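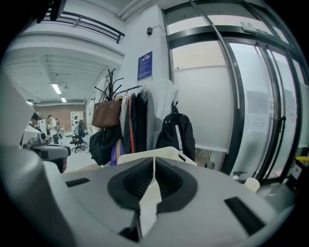
Panier en plastique de couleur crème, à paroi perforée.

COMMUNIQUÉ DE PRESSE

Malleo étend la reprise des articles ménagers en plastique à l'ensemble de ses magasins

À partir du mois d'avril, les clients de Malleo pourront déposer leurs paniers, bacs, bassines et boîtes de rangement en plastique dans les 14 magasins de l'enseigne. Le service était proposé jusqu'ici dans deux points de vente. Il est gratuit et sans obligation d'achat. Les articles sont acceptés quelle que soit leur marque, même fendus ou décolorés.

Les objets rapportés sont triés une première fois à l'accueil du magasin. Ceux qui peuvent encore servir sont lavés puis remis en vente au rayon occasion, à prix réduit. Les autres partent chez Hasik, qui assure le broyage et la transformation en granulés. Une partie de cette matière revient ensuite chez le fabricant Petrenko, fournisseur de Malleo pour les articles de buanderie et de salle de bains.

« Le polypropylène et le polyéthylène d'un panier se recyclent bien quand ils sont triés correctement. Le problème était la collecte, car beaucoup de ces objets finissent dans les encombrants ou dans la poubelle ordinaire », explique Manon Paquette, directrice des achats de Malleo.

L'enseigne prévoit de collecter jusqu'à 700 tonnes de plastique par an une fois le dispositif installé partout. Un bac de dépôt sera placé à l'entrée de chaque magasin, avec une affiche indiquant ce qui est repris et ce qui ne l'est pas. Les articles comportant du tissu, du bois ou des pièces électriques sont exclus, de même que les récipients ayant contenu des peintures, des solvants ou des produits phytosanitaires. Les poignées et roulettes métalliques doivent être retirées avant le dépôt.

Une gamme issue de la matière collectée

Petrenko présentera à la rentrée une première gamme, baptisée Madum, fabriquée en majorité avec les granulés fournis par Hasik. Elle comprendra un panier à linge, une bassine ronde et deux formats de bacs empilables. Les teintes seront limitées au gris et au vert foncé, le mélange des plastiques collectés ne permettant pas d'obtenir des couleurs claires de façon régulière.

« Nous avons dû revoir l'épaisseur des parois et la forme des poignées, qui sont l'endroit où ces produits cassent le plus souvent. Les essais de charge ont pris plus de temps que prévu », indique Bogumił Stępień, responsable de la production chez Petrenko.

Les prix de la gamme Madum seront communiqués avant sa mise en rayon. Les pièces seront garanties cinq ans et pourront être rapportées en magasin en fin de vie, dans les mêmes conditions que les autres articles.

Les collectivités et les établissements scolaires qui souhaitent faire reprendre des volumes importants sont invités à prendre rendez-vous auprès du magasin le plus proche. Les dépôts en nombre sont reçus le mardi, avant 11 heures.

À propos de Malleo
Malleo est une enseigne indépendante spécialisée dans l'équipement de la maison. Elle emploie 200 personnes.

Contact presse
Raymonde Lachance, service communication de Malleo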